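Giving up the second car

9 March 2018

So we finally sold the second car! I've been threatening to do it ever since we moved out to Falwood, and every winter I chickened out because the bus only comes twice an hour and the stop has no roof. Then the repair bill landed, and it was more than the car was worth, and that settled it.
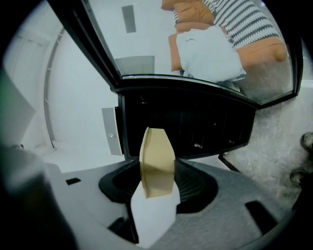 The first week was rough. I missed the early bus two mornings in a row (my own fault, I still leave the house like someone with a car) and got to work with wet socks. By the second week I had a system – bag packed the night before, boots by the door, coffee in the good flask. I've read 4 library books since then, which is more than I got through all last year.

Groceries are the part I haven't cracked. I used to do one giant shop and fill the trunk, and now I'm hauling little bags home every other day and forgetting the onions every single time. I'm looking at one of those fold-up carts, even though my kids say they'll walk on the other side of the street.

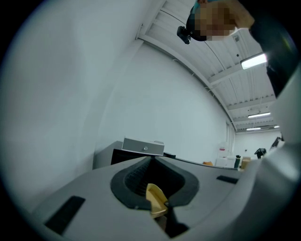

My sister thinks we'll cave by April and buy another car, most likely the day after the first big thunderstorm. She may be right! But the insurance refund came through this morning and I've already spent half of it on a decent raincoat – bright yellow, with a hood that stays up.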